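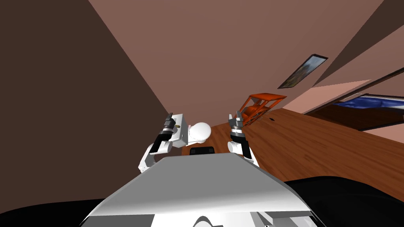 Vol 30, Issue 5

From: Qiuyue Deng
Subject: Re: head tilt and the small-object set

Replies are in line. I trimmed the parts about the mailing list archive.

> I reran your May checkpoint on the Dilis rooms and I get much worse
> numbers than the ones in the draft. The base is level in my runs and the
> head camera is level too. Is the roll applied to the head only, or to the
> whole room? The config has both options and the draft does not say.

The draft should say, and I'll fix it. Roll is applied to the rendered view and to the head pose given to the policy, with the same value for both. The physics is left alone, so gravity stays where it was and the furniture stands the way it always did. In the still at the top of this message the floor climbs across the view and the walls run on diagonals. The policy gets that view plus the joint angles of both arms. It gets no map of the room.

If you set the room option as well, you rotate twice. I think that explains your numbers. Check whether room_roll is set to anything other than zero in your file. In the copy on the Ernon server it was left at the old default until last month, and I didn't notice.

> Second question. How do you decide which arm gets credit for a grasp?
> In a lot of my clips the object is next to one gripper and I can't tell
> from the head view if it is held or only being pushed.

You can't tell from the head view, and I stopped trying. The toilet-like model in the still is a good case. Its tank is up against the fingers of the left gripper, and going by the image alone I would not label it either way. We use contact on both fingers, and it has to last for 143 simulator steps. A shorter contact is logged as a push. Both kinds stay in the training data with different labels.

The other arm is scored separately. With the right gripper open and empty, as it is here, it gets neither credit nor penalty. An earlier version did penalize an idle arm, and the policy learned to wave it around, so please don't turn that term back on.

> Third, do you see the policy confusing background furniture with the
> target? Mine goes for the chair.

Yes, mostly chairs in strong colors. The orange one in this room is the worst of them. It sits well back on the wood floor, but when the view is rolled its bars give a lot of edges at odd angles and the attention map lights up there. In the level-only model this caused 532 of the 1,990 failed trials. After training with roll it is still the largest single cause, though the share is lower. I don't want to quote the new share until the Xia rooms are finished.

What helped a little was dropping the color jitter on the target and keeping it on the furniture. What did not help was cropping the view. The robot's own body already takes up the bottom of the view, and a crop tight enough to remove the chair often took a gripper with it.

> Last thing, are you going to release the Bukis layouts?

Yes, once the object scales are cleaned up. Several household models were imported at the wrong size, and I'd like those sorted before other people train on them.

If you rerun, please use a fresh seed list and send me the log as well as the table. The per-trial roll value is in the fourth column – it's in radians, which has caught two people already.

Qiuyue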